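Line Partners wanted, produce room — Denbridge

We're hiring 6 people for the produce room at Pruitt, Denbridge site. Evening start, 3 pm to 11. Training in July, then straight onto the floor.

Short version of what's going on. Pruitt used to pack grocery orders all by hand. Now the Cerex arms do a share of the picking and bag handling and people do the rest — checking, fixing, sorting out the odd stuff, teaching the arms what they keep getting wrong. Same room, different job. If you packed here before and left, please apply, we'd love to have you back.

What you'd be doing most shifts:
Running a pair of stations. Clearing stops. Looking over bags before they go out, pulling anything bruised or split. Logging misses on the tablet (two taps, no essays). Guiding an arm by hand when it's learning a new item. Peppers and onions are where most people start.
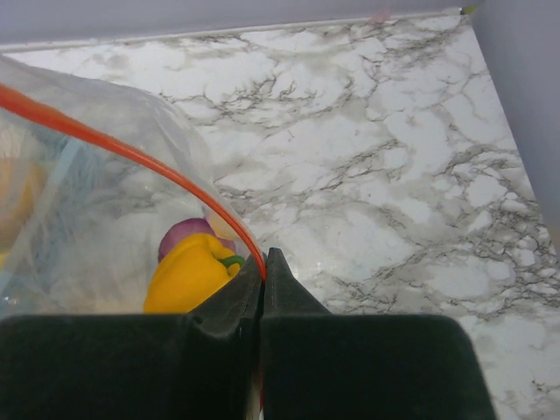 Kelly Pilkington wanted it in the ad that her wrists stopped hurting by the second month, but that she misses talking across the table, and new people should know the room is quieter than it used to be. Fair enough. We moved the breaks so whole crews go together again, that helped a bit.

What changed and what didnt. No one's hours were cut when the arms went in. Packing quotas are gone, replaced with a room target of 3000 bags a shift, shared. You're not scored against the machine. Lifting is less, standing is about the same, screen time is more. Some folks hated that last part and moved to receiving, which is fine, ask.

Need from you:
OK on your feet for a shift. Can read a checklist in English or Spanish. Patient with things that fail the same way ten times in a row. No robot experience, no degree. Food handler card is nice, we pay for it if you dont have one.

Pay is posted at the front desk and we'll tell you on the first call — same rate for new hires and transfers. Extra $100 a month for evening crew. Boots supplied, gloves too.

To apply: call the front desk and ask for Verna Delacroix, or come by 234 Plolley Road before 2 pm. Bring ID. A resume is optional, a phone number that works is not. Yuto Fukuda does the floor walk, give it an hour, closed toe shoes please or you wont get past the door.

Open till filled. Transfers from other Pruitt rooms, tell your lead first.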